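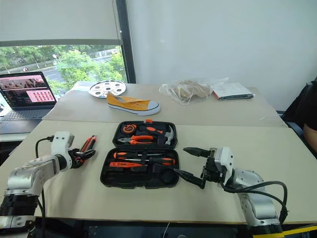

# Chapter 3: Looking After a Two-Arm Cell

When Mohit Jaiswal and I set up our first pair of arms at Elcombe, we spent a whole happy August fussing over programs and hardly a minute on cables — and you can guess which gave us trouble! So we'll begin gently, with the grippers and the wiring at each wrist. Move each arm slowly through its full reach and watch how the cables bend. Check the finger screws every 100 hours, and write down whatever you find, even if it seems too small to bother with.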